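The Art of the Second Fold

Trousers are seldom given much thought once they leave the ironing board. At Gramorano, the clothing exchange founded by Marcelle Baudry, they are the first garment that every new member of staff is asked to handle.

The exchange receives more than 800 garments in a busy month, and each is sorted, inspected and folded before it is offered again. Trousers are laid out at full length and smoothed from the waistband down. One leg is brought over the other, the seams are matched, and the length is then folded in half and in half again. Dark cloth receives particular attention, as lint shows readily upon it.

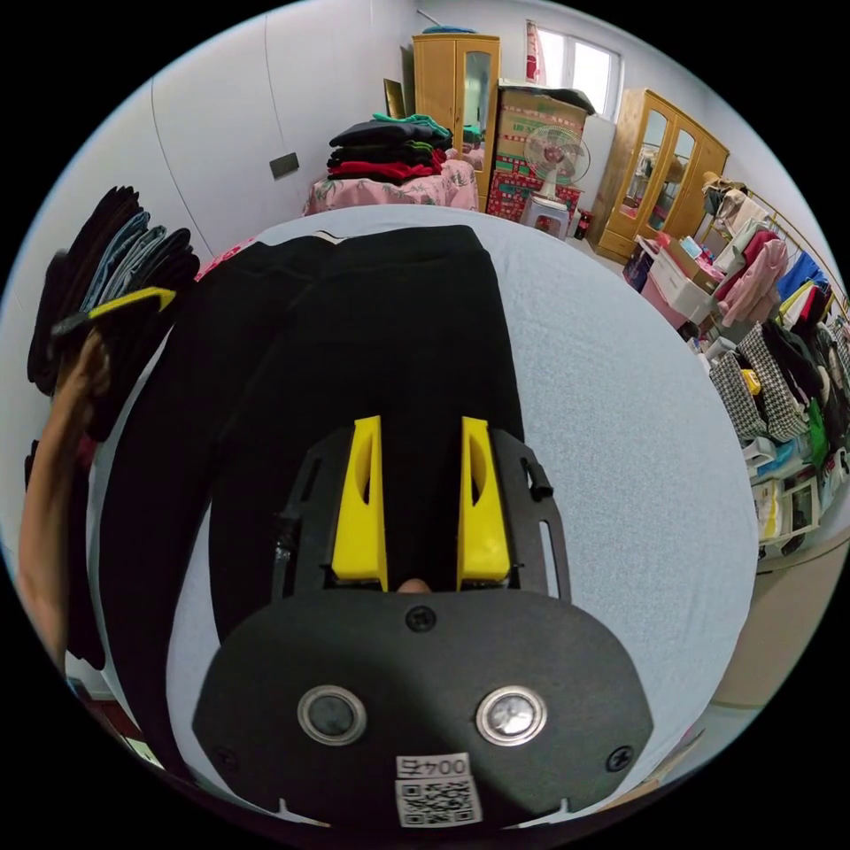 Denim is kept in stacks of no more than 20 pairs, a limit introduced in July after the lower layers were found to be creasing. Dresses and light blouses are hung. Knitwear is always folded, whatever the space available, for a hanger will in time pull the shoulders out of shape.

Vinh Văn, who oversees training, considers the second fold the most important. "If the first is crooked, the second will show it," he observes. "One should open the garment and begin again."

The exchange accepts clean clothing throughout the year — coats are especially welcome before the winter.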